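Print this page | E-mail this page

Pillow pick-up: planner keeps choosing a grasp through the carpet

Maricruz Meléndez
Hi all! We're teaching our two-armed robot to tidy a sofa and it's the most fun I've had with a planner in ages. Putting pillows in place is going nicely. Picking one up off the floor isn't. Perception gives me a clean mask on the striped carpet, but the planner (Wuravik, default settings) wants the lower fingers 5 mm under the floor, so the collision check throws out nearly every candidate. Last run: 2284 sampled, 60 left, and most of those twist the wrist horribly. Any ideas? 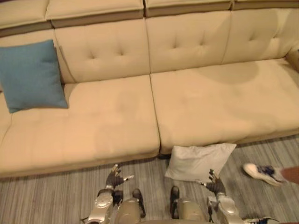
Right hand at the edge of the grey pillow, left hand still open.

The blue one up on the sofa I can leave alone for now. It's the grey one that's driving me mad.

Qusai Ghanem
Ooh, I love this one! Don't treat the pillow as a rigid box. Shrink its collision shape at the bottom, let the fingertips touch the floor plane, and switch to force control for the last bit of the approach. Then plan a pinch on a corner. Corners are brilliant on soft things because there's so little cloth to squash. I'd also bring the second arm in only after the first has lifted, as planning both together made my search crawl. My settings are in the Balo thread from February, post 459.

Samah El Ouafi
have you tried more samples?

Dima Twal
Seconding Qusai on the floor contact. Check your floor plane as well! Ours was fitted with the front of the sofa included and came out tilted, and no amount of grasp tuning was going to fix that. Crop the depth points to carpet only and fit again. Please post how you get on, I'd love to see it working with both hands.

Contact us | © Trostcombe Robot Help | Back to top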